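Dudás Pottery

Dudás pottery was made in the river town of Sollard by three generations of one family and, later, by a small company that kept the family name. The works produced salt-glazed crocks and jugs in its early years, then molded kitchenware, and finally the hand-decorated art ware that most collectors look for today. Pieces are usually marked, but the marks changed often and some were used out of order, so dating by mark alone is not reliable.

Beginnings

The first kiln was built by an immigrant potter who had learned to throw stoneware in his uncle's shop. He rented a shed behind a feed store, dug his own clay from a bank north of town, and sold crocks from a wagon. The clay fired to a warm gray with brown flecks. It was strong but short, meaning that it tore easily when pulled thin, and the early jugs have heavy walls and thick, low handles for that reason. Lids were made by his wife, whose name does not appear in any of the surviving papers. She also kept the accounts.

Early Dudás stoneware is plain. Some crocks have a single band of cobalt blue below the rim, and a few jugs have a brushed leaf on the shoulder, made with three strokes. Capacity numbers were stamped with printer's type pressed into a wooden block. The block wore down with use, and the number 4 in particular became so faint that it was later cut in by hand.

Molded kitchenware

The founder's son bought a second-hand jigger wheel and began to make mixing bowls, bean pots, and pie plates in plaster molds. Salt glazing was given up in favor of a brown slip glaze on the inside and a clear or yellow glaze on the outside. The bowls were sold in nested sets through hardware stores. The largest has a wide rolled rim and a shallow foot; the smallest has no foot at all and sits on a flat base.

The company issued its first printed price list during this period. It offered 18 shapes, each in two glazes, and gave the shape numbers that collectors still use. Shape 10 is the lipped batter bowl. Shape 50, in spite of the number, was one of the earliest in the line – the numbers seem to have been given out by shelf position in the stockroom and not by date.

Breakage was a constant problem. The river clay shrank more than the molds allowed for, and many bean pots have lids that do not fit closely. Matched pots and lids were sometimes marked on the underside with the same small scratch so they could be kept together through the firing. Pots with the scratch marks still matching bring higher prices than those without.

Art ware

The best-known Dudás pottery was made under Corina Gasser, who was hired as a decorator and became head of the art department within a few years. She had trained as a textile designer, and her first patterns were adapted from woven borders. They were painted in colored slip on leather-hard clay, outlined with a thin incised line, and covered with a matte glaze. The line kept the colors from running together. It also gave the patterns their slightly raised edge, which can be felt with a fingertip and is often the quickest way to tell a real piece from a later copy.

Gasser worked mainly with vegetables, seed pods, and water plants. Roses and other garden flowers, common on art pottery elsewhere, are almost absent. Her vases tend to be squat, with the decoration in a band around the widest part and the neck left plain. Standard colors were moss green, oatmeal, slate blue, and a dark plum that the company called Flirkov. The plum glaze was hard to control. On many pieces it broke to brown at the rim, and on others it crawled away from the foot and left the bare clay showing. Seconds were sold at the pottery gate each August.
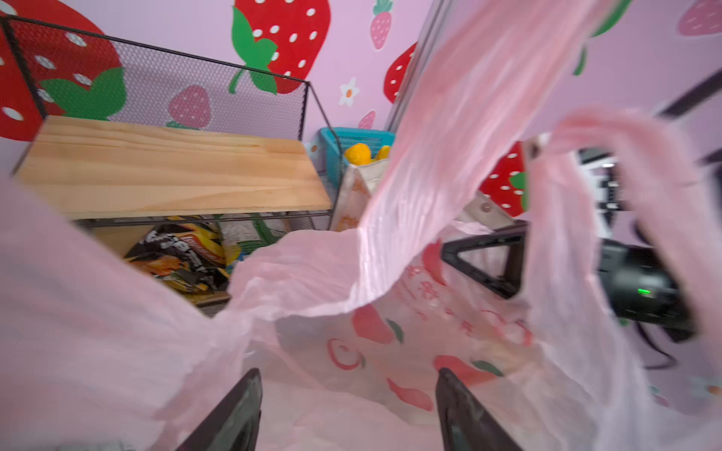
Vol. 7, No. 2, p. 31

Lajos Fodor joined the art department as a thrower and made most of the tall forms. His vases are thinner than earlier Dudás work and were thrown from a blended clay, part local and part bought in. He signed with a small F inside a circle, placed beside the company mark. Pieces that carry both the circled F and Gasser's initials are the most sought after. They include a group of lidded jars with a water lily band, a set of wall plaques, and several large floor vases made for the lobby of the Nodomia Hotel. The hotel vases were taken out when the building was remodeled, and only one can be traced today.

Other decorators worked from Gasser's drawings. Their pieces have the company mark and a painted number but no initials. The quality varies. Some of the unsigned work is as good as hers, and a few of the drawings were clearly altered by the person painting them, with extra leaves added to fill a gap where the two ends of the band met.

The Nodomia line

After the hotel order, the company introduced a lower-priced line called Nodomia. It was cast in molds and sprayed with glaze, with no hand decoration. Shapes included bookends, flower frogs, candleholders, ashtrays, and a covered box with a pinecone finial. The glazes were glossy and came in brighter colors than the art ware. The line sold well through gift shops and department stores, and for several years it paid for the art department, which never made a profit.

Collectors paid little attention to Nodomia for a long time. Interest has grown, mostly in the bookends and in the less common turquoise glaze. The covered box is often found without its lid, and replacement lids have been made. A replacement is usually lighter in weight, and the scales on the pinecone are soft and rounded where those on the original are sharp.

Later years and closing

Gasser left to teach, and Fodor ran the art department until it was closed. The company was then sold to Renato Gaete, a tile manufacturer who wanted the kilns. He continued the Nodomia line in a smaller range of colors and added a line of glazed tiles using some of Gasser's plant designs, simplified and pressed in low relief. The tiles were used in kitchens and entry halls in Sollard and in neighboring towns, and a good number are still in place. Loose tiles often have mortar on the back that hides the mark.

A fire in the mold room ended kitchenware production, and the pottery shut down soon afterward. The remaining stock was auctioned in job lots. The kilns were pulled down, but the brick office building survives and is now used by a dentist.

Marks

The founder used an impressed DUDÁS in capital letters, sometimes with the accent and sometimes without. The name of the town was added below it when the price lists began. Art ware has an incised D with a short wavy line under it for the river, and usually a shape number. The Nodomia line was marked with an ink stamp or a paper label. The labels were round and silver with black lettering, and most have been lost. Tiles are marked SOLLARD in raised letters, with no company name.

The highest shape number recorded is 3968, found on a cast candleholder. The company never made anything close to that many shapes. The first two digits on late pieces are thought to stand for the glaze and the last two for the form, though several known examples do not fit this pattern.

Copies and confusions

Plain Dudás crocks are easily confused with stoneware from other small shops that used similar clay. The brushed leaf helps, but it was a simple motif and was not used by Dudás alone. Copies of the water lily jars have a printed design under the glaze and no incised line. Some have a circled F that was cut after firing; the edges of the letter are chipped and white.

Collections and research

The largest public group of Dudás pottery is at the Sollard library, where it fills two cases outside the reading room. Most of it was given by Violeta Pereyra, a former decorator, along with her notebooks and a set of glaze tests on small numbered disks. Wahyudi Raju used the notebooks in compiling his checklist of Dudás shapes and marks, which remains the standard reference. The checklist does not cover the tiles. Glaze recipes in the notebooks are written in a private shorthand, and those for the plum and the turquoise have been only partly worked out.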